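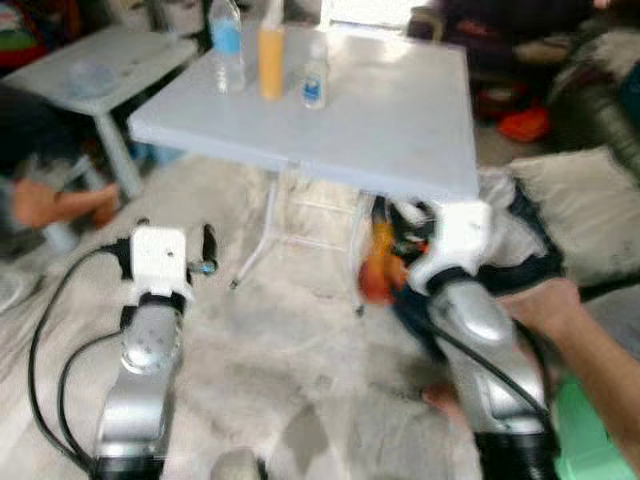 Trultamau Caffeine and Sleep Project
Progress report to the Sison Fund, May 2, 2021

Recruitment closed in February with 568 adults enrolled through the Kokstead clinic and its two satellite offices. The target in our application was 500, so we are over it and will not need the reserve recruitment money. We would like to move that amount to follow-up calls, if the Fund agrees.

Each participant keeps a drink diary for 14 days and wears a wrist sleep tracker at night. So far 1774 diary pages have been entered and checked. Data entry is slower than planned. Many people write "tea" or "soda" without a size, and we have to phone them to ask. The diary was reprinted with a box for cup size, and pages from the new version need far fewer calls.

Participants were split into three groups. The first carries on as usual. The second stops caffeine after noon. The third cuts down by one drink every three days until they reach one a day or none. Headaches are the most common complaint in the third group, mostly in the first week. We changed the instruction sheet to say that people can hold at the same level for a few extra days if they need to - the clinic nurses asked for this.

Of the people who have finished, 140 have returned both the diary and the tracker. Another 115 have returned the diary only. Trackers are being chased by mail and text message.

Sleep data is stored in Flotix. The export was dropping nights that ran past 9 a.m., which affected shift workers in particular. The export has been fixed and the missing nights were recovered, apart from six.

Spending is under budget on travel and over on postage. The detailed sheet is attached separately.

Next steps are to finish the tracker returns, complete data entry, and send the first analysis to our statistics adviser. We have not compared the groups yet and have no results to report on sleep.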